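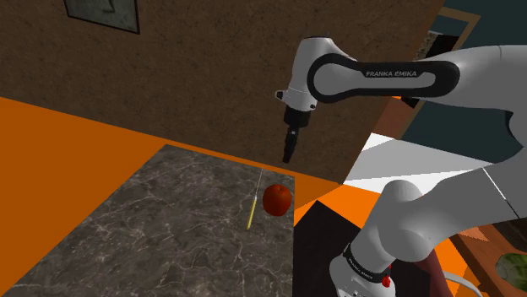 Notebook entry, June: night walk route for the Zuscombe visitor guide

Purpose of entry: to record the second evening survey of the proposed after-dark walking route through Zuscombe, and to note the changes required before the guide text goes to layout. Present: Natalina Rinaldi, Zixuan Guo and the undersigned. Stella Muriithi reviewed the draft map in the office beforehand.

Start and direction

The party left the railway station at 9:15 p.m. and walked the route in reverse, from the harbor end up to the old town. The earlier survey had gone downhill, and the draft text assumes that direction. Walked uphill, the route is harder on the legs but the views are poorer only on Chapel Steps, where one faces a retaining wall the whole way. The downhill order is to be kept.

Viewpoints

The draft lists 7 viewpoints. Two of these overlap. The quay railing and the ferry slip look across the same stretch of water toward the same row of lit warehouses, and a visitor with one evening will not need both. The ferry slip has the better seat and is out of the wind. Strike the quay railing.

Brøndum Terrace remains the strongest stop. The street lamps there were replaced over the winter and are now a warmer color. Z. Guo notes that the description "blue glow over the rooftops" in paragraph four is no longer correct. Rewrite.

The upper lookout is reached by 81 steps, confirmed by N. Rinaldi on the way up and again on the way down. The draft gives 85. The handrail stops short of the top landing and the last flight is unlit. The guide must say so plainly, in the same type size as everything else.

Tikus Bridge: floodlights were off when we arrived and came on at 10:00 p.m. The town works office is to be asked for the seasonal timetable. Until a reply is received, the guide should not promise a lit bridge at any hour.

Food and rest stops

The tea room on Brøndum Terrace closes at eight and is of no use to night walkers. Remove it from the sidebar. The noodle counter by the ferry slip was open and busy. The owner confirmed evening hours through September but asked that prices not be printed. Agreed.

Public restrooms at the harbor are locked at 9:30 p.m. The station restrooms stay open until the last train. Move this information to the first page.

Map and text

Sheet 1071 of the base map still shows the footpath behind the customs house as open. It is fenced at both ends. S. Muriithi has the correction in hand. Walking time for the full route, with stops, should be given as a range; the present single figure suits a fast walker only.

Encarnación Llorente has supplied a short paragraph on the name of Chapel Steps. It is sound but too long for the column. Cut to 5 lines and return to her for approval before use.

The working title, "Zuscombe After Sunset," was discussed. Khanyisile Chauke prefers "Zuscombe by Lamplight" on the grounds that the first title is already used on the boat tour leaflet. No decision taken.

Outstanding

Bridge lighting timetable: Z. Guo to write to the works office.
Paragraph four: undersigned.
Step count and handrail note: N. Rinaldi, done in the draft but not yet on the map.
Bus times for the return from the harbor: the notice at the stop was out of date, and the driver we asked gave a later last bus than the printed one. To be checked with the depot.

Left the harbor 11:20 p.m.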